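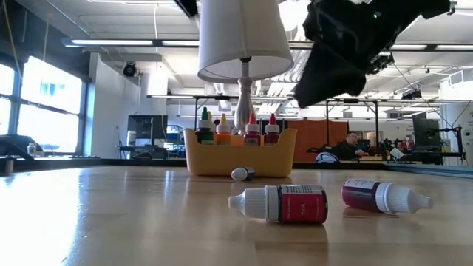

Gripper drops small round parts after I changed the fingertip pads. What do I need to redo?

Redo the closed position first, then the grip force, then the pick height, in that order. New pads are almost never the same thickness as the worn ones, so every value that was taught with the old pads is off by a little.

More detail on my setup, because the short version above is what I worked out after posting and I would like someone to check it. The cell is one arm with a Stalari two-finger electric gripper, bolted to a bench. It picks small cylinders lying on their sides and puts them in a tray. The pads are the Dotex ribbed silicone ones, glued on. The old set had gone shiny and torn at one corner. I peeled them off, cleaned the fingers, glued the new pads and ran the program without changing anything. It picked fine for the first few minutes and then started losing parts on the way up, always rolling out toward the same side. I stopped it with 833 on the cycle counter. Program speed is 165 mm/s on the lift and I have not touched that.

Posted by millbench

Thoroddsen_fan
You have the order right. Before you teach anything, check that the two pads are level with each other. If one is glued even 2 mm lower than the other, a cylinder gets pushed at an angle and rolls out, and no amount of force fixes it. "Always the same side" makes me think this is your problem.

Close the fingers slowly on a flat steel ruler held upright between them and look from the front. Both pads should meet it along their full height. If one touches only at the top or bottom, peel it and glue it again. I put a strip of tape across both fingers as a stop line and butt the pads up to it.

Then:

Jog the arm to a clear spot and power the gripper down and up so it forgets the old zero.
Run the homing routine with nothing between the fingers. On ours it has to be started by hand from the gripper menu. Restarting the program does not do it.
Close on a real part at low force and write down the position reading. Use that for your "part present" window, with a small margin on both sides.
Raise the force one step at a time until you can't turn the part with a finger. Do this with the arm stopped and in manual mode.
Reteach the pick height so the middle of the pads lines up with the middle of the cylinder. New pads can hang lower than the old ones did, so watch for them touching the table.

Run it at low speed for a tray or two before going back to 165.

Also, how long did you let the glue set? We leave ours overnight. If it's still soft the pad creeps under load, and you get what you describe, good at first and then worse.

dustcap
just turn the force up. we run ours near max all the time and never had one drop

Thoroddsen_fan
That works on metal parts. On anything with soft walls or a cap it will dent the part or squirt it out sideways, and it wears the pads faster.

line6nights
Second the glue comment. Another thing to look at is the cleaning. We used a Mulano degreaser on the fingers in February and it left a film, and the pads slid off in 6 shifts. Plain isopropyl, let it dry, then glue. Don't touch the finger faces after that.

Check the cable to the gripper while you have it apart. If the sleeve is pulling tight when the wrist turns, it can tug the connector and the gripper loses its force setting and goes back to default. Turn the wrist through its full range by hand jog and watch the loop. There should be slack at both ends.

I don't agree with teaching the window off one part. Take the smallest and the largest you can find in the batch.

millbench
One pad was low on the outside finger, by a bit more than I'd like to admit. Glue had two hours, the tube says longer. Both are off now and I'm doing them again with the tape line. Cable has slack. Will set the window with a small and a large part and leave the force where it is until I've seen it run.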